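Week 8 notes: Surfaces, grout and grime

Housekeeping first. These notes go with the May block of Materials in the Home, and they replace the old PDF that some of you found on the shared drive. Bin that one, the porosity table was wrong and it was my fault.

Last week we finished on glazes, and I promised I'd get to stone. I love stone, so stop me if I run over (I will run over). Marble is mostly calcite, and calcite and acid don't get along. Lemon juice, vinegar, a splash of shiraz — any of them can eat into a polished face and leave a dull spot. That's etching. A stain is a different animal, where something coloured has soaked into the pores. You can often draw a stain out with a poultice. An etch has to be re-polished, and people get very cross when they've paid for a stain remover and rubbed away at an etch for a whole arvo.

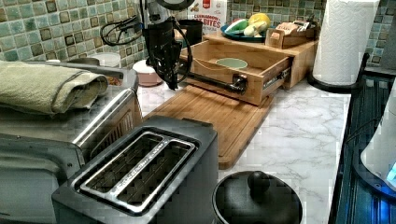

Fig. 1. Mosaic tile splashback behind a light-coloured marble benchtop with gray veining.

Now, small tiles. Everybody adores mosaic until they have to clean it, and the culprit is grout. The smaller your tile, the more joint you've got per square metre, and ordinary cement grout is thirsty stuff. Seal it once it has cured, then test it by flicking a bit of water on. If the joint darkens, do it again. Epoxy grout skips most of this but it's a pig to work with and goes off fast, so read the tub before you mix, not after.

For the sealer comparison you'll each get a sample of Zirnard and a sample of Trisik on offcuts. Put 3 drops of coloured vinegar on each, wait, wipe, and write down what you see AND what you feel. Fingertips pick up an etch before eyes do. You can take up to 2 extra offcuts home if you'd like to try coffee. Please do try coffee!

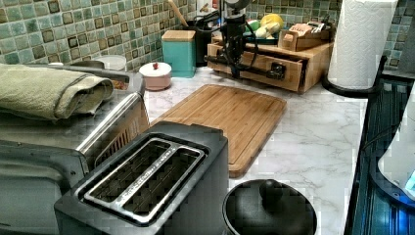
Fig. 2. Appliances on a marble-patterned benchtop: brushed silver and dark matte finishes.

Metal finishes we'll only touch on. Stainless steel has a grain when it's brushed, so wipe along it, never in circles, and keep chlorine bleach well away from it. Matte dark coatings hide fingerprints nicely but scouring pads make them shiny in patches.

Hand in your sealer sheet by 5/22/18, room 2383, in the tray by the door.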